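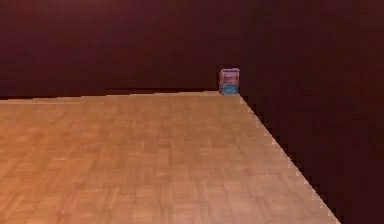
Mackenzie Robichaud told me the corner is where everything used to go wrong. Put an object in the middle of the simulated table and the old policy did fine, she said, but push it out to the edge and "it just got timid, it would hover and quit."

So I asked what changed, and she laughed. "We stopped being nice to it!" Her team at Plovance (they call the project Drokar) ran 2886 simulated trials, and in 728 of them the object started right at a corner. Before, it was 14.

I wondered if that was cheating a little. She didn't mind me asking. "Sure, you could say that. But the middle didn't get worse, and I was ready for it to." Failed corner grasps dropped to 33, and most of those, she thinks, come from the policy judging depth badly at low resolution. They start on real tables in September.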